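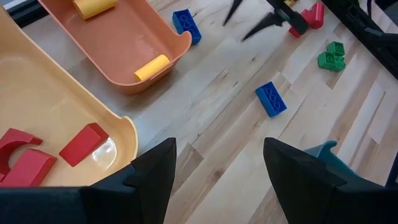 八月，下午三点开始

任务:两台机械臂整理桌面,第二阶段
记录人:Refugio Lozano
一起工作:Arellano(右臂的程序和今天的急停按钮)

先写今天要做什么,不然我到晚上会忘记。第一阶段是左臂自己工作,右臂不动,上个星期已经做完了。第二阶段两台臂都打开,用同一张桌子,一台拿积木,另一台等待或者拿离自己近的积木。Rallthorpe 杯的学生组规则里说,两台臂必须"在同一个工作区域内完成分类",所以我们不能用一条线把桌子分成两半。我上次的想法(左边归左臂,右边归右臂)就不能用了。很可惜,那个想法很简单。

分类的规则写在这里,因为上次 Arellano 和我理解得不一样:红色木块放进奶黄色的大托盘,黄色圆柱放进橙色的小托盘,蓝色和绿色的 Duplo 积木今天没有自己的托盘,只要求夹起来,抬高,再放回桌上,不倒。托盘的位置每一轮开始以前可以动一点,也可以转一个角度。我们故意不用胶带固定。比赛的时候托盘由裁判来放,所以程序不应该记住位置,应该自己去看。

一、手眼标定

做这个用了比计划多的时间。腕部相机上午重新装过,装的时候我拧螺丝拧得不一样紧,相机有一点歪。眼睛看不出来,但是标定以后的误差比以前大。我开始以为是标定板不平,换了一块,结果一样。后来 Arellano 用手轻轻推相机,说它会动。拆下来,重新装,四个螺丝按对角的顺序拧,再做一次标定,误差回到正常的范围。

给以后的人:标定以前先用手推一下相机。

还有一件事。标定的时候,手指要张开到我们真正工作的时候用的宽度(70 毫米),不要合起来。手指合起来的时候,指尖会在图像中间,挡住标定板的一部分,软件有时候找不到角点,但是它不报错,只是少用几个点。这个我是看了 Grunurance 的日志才发现的。Grunurance 的日志写得很详细,可是默认不显示警告,要在设置里自己打开。我已经打开了,请大家不要关。

二、桌面的问题

桌子是浅色的木板,有木纹,有节疤,板和板之间有缝。我们的识别程序先按颜色找积木,再按深度找边缘。颜色这一步,红色和蓝色没有问题,绿色也可以。黄色不太好。木板里有几块颜色比较暖,灯光再黄一点的时候,程序会把一小块木板当作黄色的积木。它很有信心地去夹,夹到的是空气。

这件事发生以后,我们讨论了两个办法。第一个是在桌上铺一块灰色的布。我不喜欢,布会起皱,积木放在皱的地方会歪,而且比赛用的桌子是什么样,我们不知道。第二个是让颜色和深度一起投票:只有颜色没有高度,就不算积木。我们选了第二个。代码改得不多,在 find_blocks 里面加了一个高度的条件。改完以后,木板再也没有被当作积木。

但是新的问题马上来了。奶黄色托盘的底面是光滑的,有反光。深度相机在反光的地方没有数据,程序把没有数据的点都写成零,零的点就变成了一个"洞"。洞的旁边有木块的时候,木块的边缘就算错了,抓取的中心偏到一边。

Arellano 建议把没有数据的点丢掉,不要写成零。这当然是对的,我应该早一点想到。改了。改完以后还是偏,但是偏得少。剩下的部分我想用另一个角度再看一次来解决:手腕转一点,反光会移动到别的地方,把两次的结果合起来。这个今天没有写完,先记在这里。

三、抓取

每种积木的情况分开写。

红色木块。形状不一样,有拱形的,有长条的,有三角形的。长条最容易,夹两个长边就可以。拱形的如果程序去夹有缺口的那一边,手指会碰到空的地方,木块会转,所以现在规定只夹外侧的平面。三角形最难。它有一个斜面,手指合起来的时候,夹的力会把它往上推,它就从手指中间滑出去。我试过减小夹的力,滑得慢一点,但是还是滑。后来改成夹两个三角形的端面,因为端面是互相平行的。这样很稳,条件是程序要先知道三角形朝哪个方向。现在判断方向的部分只在木块的斜面朝上的时候可靠。

黄色圆柱。躺着的时候会滚。手指从上面下来,有一根手指先碰到它,它就走了。要让两根手指同时到。我们把下降的速度在最后一段改慢,并且在下降以前再看一次位置。在托盘里面滚得不远,托盘的边会挡住它。可是靠近托盘弯的那一头,手指会先碰到托盘的边,所以那里要斜着进去。斜着进去的路径是 Arellano 写的,我读了三遍才懂,请他加一些注释。

Duplo 积木。平放的时候很好夹。侧着躺的时候,上面那些圆的凸点在侧面,手指有可能夹在凸点上,接触的面积很小,抬起来会歪。两块叠在一起的时候,我原来希望只夹上面一块。现在的结果是:如果它们扣得紧,两块会一起起来;扣得不紧,上面一块起来,下面一块有时候跟着起来一半,再掉下去。我不确定规则怎么看这个情况。已经给 Rallthorpe 的组委会写了邮件,问叠在一起的积木算一个物体还是两个物体。等回信。

四、两台臂一起

下午五点左右才开始真正的测试,比计划晚。

我们现在的办法很保守。每台臂在动以前,先申请一块圆柱形的空间,另一台臂在这个空间里就等。优点是不会碰撞。缺点是慢,而且会出现两台臂都在等对方的情况。第一次出现的时候我和 Arellano 站在旁边看,两台臂都停着,手指张开,指向桌面,非常有礼貌。我们等了一会儿,以为程序在计算。其实它们都在等。

解决的办法:申请的时候带一个编号,编号小的先走,编号大的退回到安全位置。退回的路径一定不能经过别人申请的空间,这个条件我第一次写错了,少写了一个"不",单元测试发现了。谢谢单元测试。

另外一个情况:左臂的腕部相机看到右臂的手指。右臂的手指是黑色的,按颜色不会被当作积木,但是它会挡住后面的积木。有一块红色的木块就在它旁边,有一部分被挡住,程序量出来的形状比真的小,于是抓取的中心也错了。现在的规则是:如果图像里有另一台臂,靠近它的那些积木先不处理,等它离开以后再看。这样又慢了一点。我觉得先求正确,再求快。Arellano 不同意,他认为在 Rallthorpe 时间分也很重要,我们可以按照每台臂的关节角度算出手指在图像里的位置,把那个部分遮掉,剩下的照样用。他说得有道理,但是这需要两台臂之间的标定也很准,而我们两台臂之间的标定是用尺子量的。写到这里我有一点不好意思。

五、结果

从五点到七点半,一共做了 49 次抓取,成功 32 次。成功的意思是:夹起来,抬到规定的高度,放到应该放的地方,没有碰到别的东西。Duplo 积木按上面写的规则算。

失败的原因,按多到少:
三角形木块滑出去,方向判断错误的时候都会这样。
圆柱滚走。
反光让抓取中心偏。
Duplo 夹在凸点上,抬起来以后歪了。
右臂急停一次,是我的手肘碰到了按钮,也算在失败里面,因为 Arellano 说规则就是规则。

没有碰撞。

原始数据放在共享文件夹 Breslow 下面,文件名里有"双臂"两个字的就是。请注意,五点半以前的几次,时间戳少一个小时,那台电脑的时区设置错了。我没有改文件里的数据,只在旁边放了一个说明文件。

六、还没有做,下次先做

1. 手腕转一点再看一次,合并两次深度。我写。
2. 判断三角形的方向。现在的办法只看上面的轮廓,应该也用斜面的法线。Arellano 有一篇文章要发给我。
3. 两台臂之间的标定,不用尺子。可以让两台臂轮流看同一块标定板,板不动。需要找一个两边都看得到的位置,靠近桌子中间应该可以。
4. 安全位置现在太高,来回浪费时间。降低以前先检查线缆够不够长,右臂的线缆在手腕转到最大的时候很紧。
5. 问清楚叠起来的积木怎么算。
6. 左臂手指的尖端,我用手摸,觉得内侧有一点磨光了。要不要贴一层薄的橡胶?贴了以后手指会变厚,开口会变小,标定也要重新做。先不贴,先拿一块木块做一个简单的拉力试验,看摩擦够不够。

关机前检查了:两台臂回到停放位置,夹爪电源关闭,急停按下。电池充电器不要留在桌子下面充一个晚上,上次有人(是我)忘记了。

七、补充,晚上九点

回家以后看了日志,有一个地方写错了,现在改正。上面我写圆柱滚走是因为两根手指没有同时到。日志里面,有几次手指是同时到的,可是圆柱还是滚了。看力的曲线,手指在合起来以前已经碰到圆柱的顶部,也就是下降得太深,手指根部的那个平面压到了它。所以应该改的是下降的深度,不只是速度。圆柱的直径我们在配置文件里写的是一个固定的数,我要用卡尺再量一次,我怀疑是量的时候看错了刻度。

还有,Arellano 发消息说,他在自己的电脑上用今天的数据重新跑了识别程序,加了遮挡的部分,被挡住的那块红色木块量出来的形状好了很多。他没有说好了多少。我请他把图也放到 Breslow 里面。如果是真的,第四部分我写的规则可以放松,靠近另一台臂的积木不必都等。

明天我上午有课,下午两点以后在实验室。卡尺在左边第二个抽屉,用完请放回去。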